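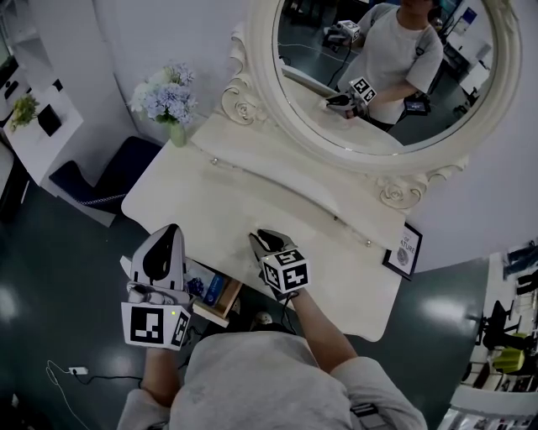 Hand-held gripper comparison

A hand-held gripper comparison is a test in which a person carries out everyday tasks while holding robot grippers directly, with no robot arm attached. The aim is to learn how well a gripper design suits a kind of work before it is mounted on an arm. The best known series of such tests is the Jorholm comparison, run in a set of furnished rooms and still one of the most readable records of how much a fingertip shape can matter.

Background

Grippers were long compared on a bench, using blocks, pegs and cups laid out on a flat board. Bench scores are easy to repeat, but they say little about drawers, mirrors, soft fabric or the narrow gap between a vase and a wall. Hand-held testing grew out of that problem. The operator brings a lifetime of skill at reaching and turning, so what remains is mostly a test of the gripper itself – its fingers, its width, its weight and its reach.

Equipment

A typical pair consists of two grippers, one for each hand. Each may carry a cube printed with black-and-white square markers. Cameras that can see the cube use the pattern to work out where the gripper is and which way it is pointing, and because the markers face several directions, tracking can carry on as the wrist turns. Some builds run a cable from the gripper; others store everything on board and are heavier for it.

Two designs were tried at Jorholm. The Vaneo has long, narrow fingers that taper toward the tip. The Stastik has shorter, wider fingers with a soft pad. Both were recorded through the same controller, made by Kekana, so that differences in timing would not be mistaken for differences in grip.

Method

Each operator worked through 20 tasks with each design, at furniture of ordinary household height. Tasks at a vanity table became a favorite of the series, and it is easy to see why: small knobs, a shallow drawer, breakable things standing close together, and a mirror behind it all. Operators had 40 seconds per task. They were given 15 minutes to practice, which most found plenty for the Vaneo and a little short for the Stastik.

Mirrors deserve a special mention. A marker cube seen in a mirror is a reversed pattern, and a careless tracker can take it for a real cube floating behind the wall. The Kekana controller rejects reversed patterns, a wonderfully simple fix that later test rooms copied.

Results

The recorded set came to 2000 attempts. The Vaneo did better with knobs, picture frames and anything standing in a crowd. The Stastik did better with cloth, bottles and heavy lids, and it dropped fewer objects overall. Two-handed tasks gave the most surprising result – operators who mixed the designs, one in each hand, often beat those who used a matched pair.

Limits

A person can feel a slip through the handle and correct for it at once, and an arm may not. Tiredness also affects scores late in a session. The notes, last revised 15 Apr 2023, advise repeating the leading design on an arm before choosing it.

See also

Fiducial marker
Parallel gripper
Teleoperation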